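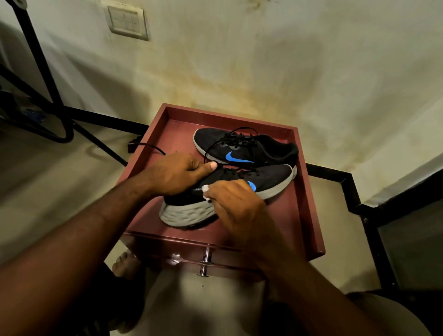 Cleaning a running shoe by hand with a small white cloth or pad.

Heltitz adds 540 ml refill pouch to Pullska textile and footwear cleaner range

Heltitz has extended its Pullska range of water-based cleaners with a 540 ml refill pouch, available to trade customers from January. The pouch replaces the rigid refill bottle and fits all current Pullska trigger and flip-top packs.

The formula is unchanged. Pullska is a low-foam cleaner for woven and knitted synthetics, rubber and moulded foam. It contains no bleach and no added dye, and is supplied ready to use. It is not suitable for suede, nubuck or untreated leather.

The pouch is made from a single-material film with a welded spout. In earlier packs the spout and body were different plastics and had to be separated before sorting. Heltitz has also reduced the printed area on the rear panel, where the directions for use now appear in larger type.

Filling will take place at the company's Varela site, on a line converted for flexible packs. The conversion covered the filling heads, the cap feeder and the check-weigher. Bottled products will continue to run on the existing line next to it, and lead times for these are not affected.

"The bottle was awkward to pour from when full, and most of the comments we had from shops were about that," said Edgardo Dalisay, product manager at Heltitz. "We moved the spout to the corner and made it narrower. It takes slightly longer to empty, but it can be poured into a small pack without a funnel."

Pouches were tested for seal strength, drop resistance and leakage when stored on their side. Samples were held in warm storage for 5 months, with no change in the colour or thickness of the liquid. A second set is still in storage and will be checked at the end of the stated shelf life.

Two versions will be sold: unscented, and a light citrus scent already used in the 200 ml flip-top pack. Both are packed in shelf-ready cartons. The carton has a tear-off front and can be stacked two high on display.

Distribution will be handled by Sodico, which already supplies the rest of the range to shoe repairers, dry cleaners and sports shops. Existing order codes for the rigid refill bottle will stay open until stock is used up - customers with standing orders will be moved to the pouch unless they ask otherwise.

Safety data sheets, pack drawings and carton dimensions are available on request from the Heltitz trade desk.

Ends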